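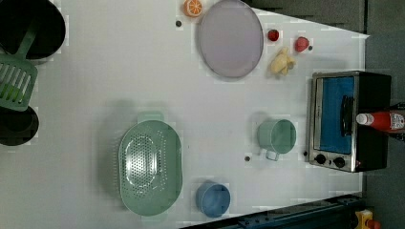 地雷公约之外的那份文件：与一位履约核查员的谈话

在米斯盖特（Misgate）见到这位核查员时，他刚结束一场从早上八点开到下午的会。会议讨论的是各国储存弹药的申报表应该怎么填，具体说，是表格第二部分里“过期”和“待销毁”两栏要不要合并。他主张不合并，会上没有结论。

他要求不写姓名，也不写国籍，因为他的合同还没有到期。他从事弹药库存核查已有多年，早先在军队里管仓库，后来转到国际机构做技术顾问，现在主要负责一份区域性的弹药安全管理协定。这份协定通常按签署地的名字称作《克莱塞克斯议定书》（Clesex），内容是要求缔约国定期公布库存、隔离老化弹药，并允许外国小组进入库区查看。

“很多人以为我们是去数炮弹的，”他说，“数量当然要核对，但那是第一天的事。后面几天看的是温度记录、门锁、排水沟、消防水池，还有登记簿上的字是谁写的。”

他解释说，登记簿如果从头到尾是同一种墨水、同一个人的笔迹，往往说明是检查前补写的。遇到这种情况，小组不会当场指责，只会要求看原始的出入库单。单子对得上，就照常往下走；对不上，就写进报告的附件。

议定书生效需要10个国家交存批准书。前几份来得很快，后面拖得很久。他认为原因不复杂：先批准的国家库存小，或者本来就打算销毁；后来的国家要先修改国内法，有的还要和国防部门谈判，确定哪些库区可以对外开放。

“签字和批准是两回事，”他说，“签字那天大家都在拍照，批准要经过议会，议会里有人会问，钱从哪里来。”

钱的问题他谈了很久。销毁老化弹药比储存贵，这一点在预算讨论里很难说服人。储存的费用分散在每年的人员工资和电费里，看不出来；销毁是一笔单独的开支，要运输，要专门的设备，还要处理残渣。他参与过普罗尔基多夫（Prorkidov）库区的评估，那里登记在册的地上和半地下库房一共551间，其中相当一部分建成以后没有大修过。第一轮评估提出优先处理的弹药有948吨，最后列入当年计划的是400吨。

“剩下的转到下一年，”他说，“下一年又有新的到期。所以数字看上去一直在那里，其实里面的东西换过了。”

问到当地居民的态度，他说和外界想的不太一样。普罗尔基多夫周围有几个村子，最近的一个离外围铁丝网很近，走路就能到。村民最常问的是运输车走哪条路、什么时候走，路面压坏了由谁来修。关于爆炸风险的问题反而少。他的解释是，仓库建起来的时候很多人还没有出生，对他们来说它和水塔差不多，一直就在。

小组后来同地方政府商定，运输只在上午进行，避开学校放学的时间，经过村口时限速。这一条没有写进正式协议，写在会议纪要里，执行得还可以。

塔勒（Thaler）培训中心是他近几年花时间最多的地方。中心由几个缔约国共同出资，给仓库管理人员上课，课程分为理论和现场两部分。理论部分讲发射药的老化过程和分类标准，现场部分在一处已经清空的旧库区里进行。学员多数是士官，也有文职人员。

“士官最好教，”他说，“他们每天在库里，知道哪扇门关不严。军官来上课，问得最多的是报告怎么写。”

他承认课程设计上走过弯路。最早的教材是从别的语言翻译过来的，术语不统一，同一种引信在第一章和第四章里叫法不同，学员考试时按哪一种答都有道理。后来中心专门做了一本术语对照手册，由各国的技术人员逐条确认，用了一个冬天。他觉得这本手册的用处比教材本身还大，核查小组现在下库区也带着它。

谈到外国小组进入库区的安排，他的措辞谨慎了一些。议定书规定，被访国在收到通知以后可以提出修改日期，但不能无限期推迟。实际操作中，推迟的理由多种多样，有演习，有道路施工，也有陪同人员休假。他不愿意评论哪些理由是真的。

“我只看最后让不让进，”他说，“让进，晚几周没有关系。库房不会在几周里变样，湿度记录也补不出来那么细。”

议定书没有处罚条款，这是外界批评最多的地方。如果某个缔约国不提交年度申报，秘书处能做的是发函提醒，再把该国列入未提交名单，名单在年会上散发。他认为这份名单有一定作用，一些国家的代表在年会开幕前几天会突然把表格补齐，尽管补来的表格质量不高，有的连单位都没有写，看不出是吨还是箱。

对于加入处罚条款的提议，他不赞成。按他的看法，一旦有了处罚，申报就会变得保守，拿不准的数字都不报，核查小组看到的东西会更少。持相反意见的同事也不少，年会上为此争论过两次，都没有进入表决。

下一次年会定在十二月，议程草案已经发给各国。排在前面的是经费分摊，然后是塔勒中心的续期，申报表格的修改排在最后一天下午。他估计轮到这一项的时候，会场里一半的人已经去赶飞机了。

谈话结束前，他又提到那张表格。他带着一份打印稿，上面用铅笔改过，“过期”一栏旁边写着三行小字，是建议增加的填写说明。他说会把这份稿子交给秘书处，请他们在会前翻译成各工作语言。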